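Clorka halts processor removal at its Erkport shop after a grip fault
19th November

If you've been following my little updates from the Erkport recycling shop, you know I've been pretty excited about the Clorka cell, the one that pulls processors out of old desktops and servers so they can be tested and sold again. Well, I have some less happy news this time! The cell stopped on a grip fault last night and it's staying off processor work until the people at Lanz, who supply the gripper, have had a good look at it.

What I got from the shift log goes like this. The arm was lined up over an open socket, the fingers closed, and the force reading climbed past its limit before the control software (that's Odeo, the same package they run on the sorting line) told it to let go. It didn't let go. The fingers stayed shut for 5 seconds with the arm still trying to lift, and then the operator hit the stop button.

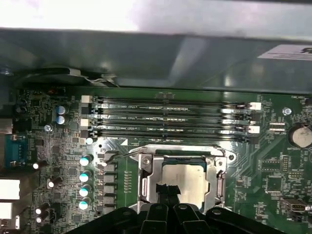 Was anyone hurt?
Everyone is fine. The operator was outside the guard the whole time and the stop button did its job, so the damage is limited to one board with bent socket pins and one chipped processor.

I'm relieved, obviously, but a gripper that won't open when it's told to is a bigger deal than a ruined board. Processors are small and the clearance around a socket is tiny, and people do reach in there between jobs to free a lever or move a cable out of the way. The shop had been letting them do that with the arm paused and the power still on. As of this morning that's over – power goes off and the key comes out before any hand goes near a case, no matter how quick the job is.

The strange part is that the same fault had popped up before. When the crew went back through the log they found 2 earlier warnings for slow opening, both cleared with a restart and never passed on to Lanz. I asked why, and the answer was pretty much what you'd expect from a busy shop. The warning shows up in the same yellow as the one for a low parts tray, and everybody had gotten used to tapping it away. I've done exactly the same thing with the oil light in my car, so I'm not throwing stones!

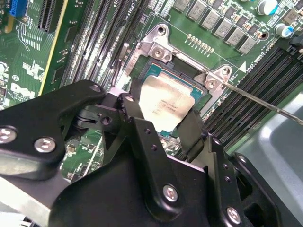 Lanz thinks it could be a sticky linkage or a bad reading from the finger drive, and they won't say which until the gripper is on their own bench. Old thermal paste is on the list of suspects too, which made me laugh a little, because anyone who has ever changed a processor at home knows that stuff gets on absolutely everything. Odeo is working on its own end in the meantime. The plan there is to make the slow opening warning red, and to have it lock the cell until someone signs it off.

Clorka is also going back over the last 30 boards the cell handled before the fault. They're being checked by hand under a magnifier, and so far the crew has set aside one more with a mark near the socket that might be old damage or might be ours.
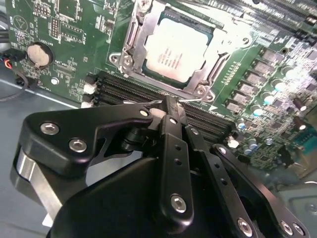
Until the gripper is sorted out, processors are coming out the old way, with a person at a bench and a grounding strap. It's slower and the pile of cases by the loading door is growing, but the crew seems cheerful enough about it. The rest of the Erkport line is running as usual, so drop-offs are still open and you don't need to hold on to your old machines.

Clorka hopes to have the cell back on processor work in January, starting with scrap boards only. I'll post again when the report from Lanz comes in.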